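The table that does everything

A pale tabletop gets used hard. People eat at it, pay bills at it and mix dough on it, and for the past few years they have been buying it in light wood tones again.

Standau, a small furniture shop, sold 232 pale tables last year and 136 in darker finishes. Vasiliki Koutsoukos, who runs the workshop, puts the change down to small rooms. A light top makes less of a block in the middle of the floor – and crumbs show less.

Rounded corners are worth asking for. So is a satin finish, which hides fine scratches better than gloss. Look along the surface toward a lamp before you buy. Dull spots and old rings show up in the glare.

For kitchen work, check that a mixing bowl sits steady and that you can reach both sides of it without leaning. Wipe up flour paste before it dries. Koutsoukos oils her own table every February and keeps hot pans off it.

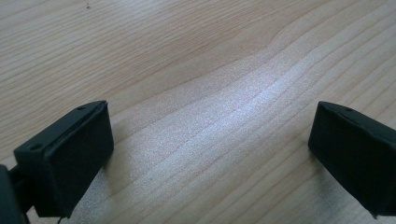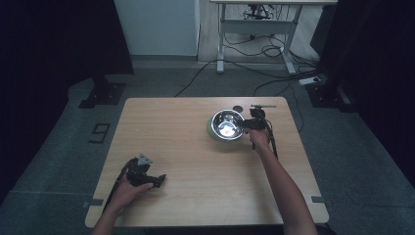

Zeman wrote in to say that a damp cloth under the bowl stops it from creeping when the dough gets stiff, and that a $200 table cleans up as well as one that costs $2,020.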